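The Slowest Team in the Lake League

I joined the Nalter rowing club because I'd missed the sign-up for tennis, and I'm still a little embarrassed by how quickly it took over my life. By August I was setting an alarm for 5 a.m., eating oatmeal in the dark and driving out to Pasteck Lake to sit in a boat with seven other women and a cox who could out-yell a fire truck.

We were terrible! In our first race we finished so far behind Statex that their crew had already put their boat on the trailer. I had blisters on both hands and I'd caught a crab (that's when your oar gets stuck in the water and tries to throw you out) right in front of the grandstand. I went home, lay down at two in the afternoon and slept until dinner.
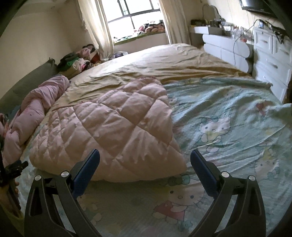
Learning to Sit Still

The thing I had all wrong about rowing was the arms. It's legs, mostly, and then it's patience. Our coach had us spend 40 minutes at a time just sliding up and down together with our eyes shut, listening for the click of the oarlocks. I hated it. Then one morning all 8 blades went in at once and the boat kind of jumped, and I laughed so loud I got yelled at.

After that I was hopeless. I talked about catch angles at parties. I bought a used rowing machine and did 500 meters before work, then another 500 because the first one annoyed me. My kit took over the house, and I washed the same pair of leggings so often the knees went see-through.
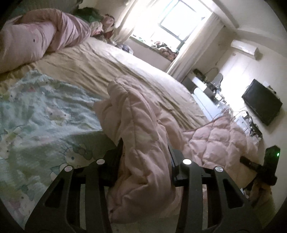 You can't teach a crew to like losing, one of the Statex rowers told me on the dock, but you can teach them to come back next month, and yours keeps coming back. I've thought about that a lot, mostly on the drive home.

Our last race was the Kemppainen Cup, which is the big one around the lake. We came in second to last, almost a full length ahead of a crew I won't name, and we screamed like we'd won the whole regatta. Practice starts up again in March. I already have the oatmeal.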